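ok, a few people asked how the gripper project is going so I'm doing a thread. I'm one of five students in the after-school robotics club in Grodville, and our thing this year is a hand-held gripper for the Wogan pickup challenge. Long one, sorry!

**2/** The rules are pretty simple. You get a table of household junk and a bin. You hold the tool, squeeze the trigger, and move as much stuff as you can in one round. Then the second half of the contest is a motorized arm doing the same thing with the same fingers. So whatever you design has to work both ways.

**3/** Our coach is Rok Vukadinović and his one big rule is that you don't get to touch a motor until your fingers work by hand. I was SO annoyed by this in July. I wanted to wire things. I had a whole drawer of servos picked out.

**4/** He was right, I guess. Our first fingers were round at the tips (they looked cool) and they could not pick up a playing card to save their lives. Squeeze, slip, squeeze, slip. If we'd bolted those to an arm we would have blamed the code for a month.

**5/** Version two was basically salad tongs. Great on tennis balls, terrible on anything flat. My teammate still defends them and I will not be naming names because she follows me

**6/** Budget stuff for the person who asked: the club gives each team 500 dollars for the whole season. We're at 489 left, mostly because the filament was already in the cabinet and the only thing we've bought is a bag of screws. The arm kit is going to eat the rest, so enjoy that number while it lasts.

**7/** We named ours Neler. It doesn't stand for anything. The other team in our club went with Gomex and made a logo before they made a part, which I respect a little.

**8/** Testing is the boring bit and also most of the project. You do 25 grabs per object, write down every one, then swap objects. Clothespin, sponge, AA battery, spoon. The battery is evil - it rolls the second one finger touches it before the other.

**9/** So we spent a whole afternoon just on getting both sides to close at the same moment. The linkage had slop in it, one finger was getting there early, and the fix was a tighter hole and a lot of sanding. My fingertips smelled like plastic at dinner.

**10/** Also learned the hard way: print the fingers lying down. When we stood them up, the layers ran straight across the thin part and one snapped on a spoon. A spoon!!
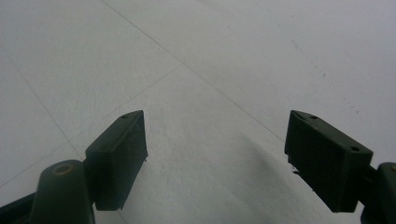 **11/** Flat pads won, by the way. We went back and forth on shape for ages and ended up with blocks that face each other, so the whole surface can press on something instead of one tiny spot. The dark green is just what was on the printer. And yes, I know about the rough spot on the lower inner corner of the left one, it's on my list, please stop texting me about it.

**12/** Next up is grip tape. Rok wants us to try three kinds and I want to try pouring our own silicone skins, so we're doing his three first and then mine (that was the deal). I need something that holds on to the battery but lets go of the sponge when I open up.

**13/** Then finally, FINALLY, motors. The plan is to get 2,000 logged grabs by hand before we switch, so we've got real numbers to compare the arm against. My sheet has a column for "my fault" and a column for "gripper's fault" and the first one is longer than I'd like.

**14/** If anybody has done silicone molds in printed trays, tell me what you used for release spray. I've read that some kinds never cure right against certain plastics and I'd love to not find that out with our only good set of pads.

**15/** Will post again once the tape tests are done. Back to the battery.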